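Ernex opens up its grasp planner, and I've been playing with it all weekend

Aug 31, 2021

If you've been following this page for a while you know I have a soft spot for planners, so you can guess how I spent Saturday. Ernex, the small motion planning library that the folks at Momham have been using in-house, is now out in the open with full source and a decent set of docs. I had it built and running before lunch (okay, a late lunch).

The big change in this release is how it picks up things by the edge. Older versions treated every object as a lump: find the middle, close the fingers, hope. That's fine for a box or a can. It's pretty hopeless for a bowl, where the middle is air and the only sensible place to grab is the rim. Ernex now looks for thin edges in the depth data, scores short stretches of them, and plans an approach with one finger going on each side.

I talked to Spyros Dimitrov, who wrote most of the new rim code, and he was very cheerful about how many bowls he has knocked over on the way. "The scoring was easy," he told me. "The wrist was the hard part. You find a lovely bit of rim and then the arm can't get there without folding itself in half." The fix was to check reach first and score second, so the planner throws out the impossible spots early. He says it now looks at 300 candidate grasps per try and usually keeps 16 of them for the full collision check.
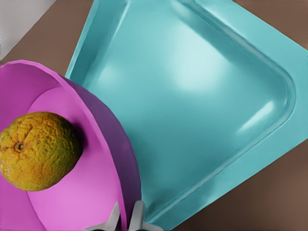
The other thing I like is that the container next door is part of the plan. Put a bowl up against a tray and the outer finger has to come down in whatever space is left, so Ernex keeps both shapes in its collision model right up until the fingers close. You can set the clearance yourself. I turned mine way down to see what would happen, and the planner got very brave and then very stuck, so maybe leave that at the default!

Whatever is sitting inside the bowl counts too. The loose contents get their own simple shape, and there's a tilt limit on the lift so your fruit doesn't go rolling. I set it too tight the first time and got no plans back at all, with an error message that just said "no plans." Ryszard Szulc, who looks after the docs, tells me better messages are coming in November. Yes please.

Speed is good. On my desktop, which is nothing fancy, a full plan came back in nearly 200 milliseconds with the default settings, and the new tabletop demos load without any fuss. There are 4 of them in the download, and you don't need an arm on your desk to run any of them, since they're all simulated.

A couple of gripes before I go. The Python side is still missing the call that lets you lock a grasp and replan only the lift, so for that you're back in C++. And the viewer eats the space bar, which I'm used to hitting for pause. I've sent in a note about both. Spyros wrote back within the hour to say the first one is already on his list and the second one is a matter of taste.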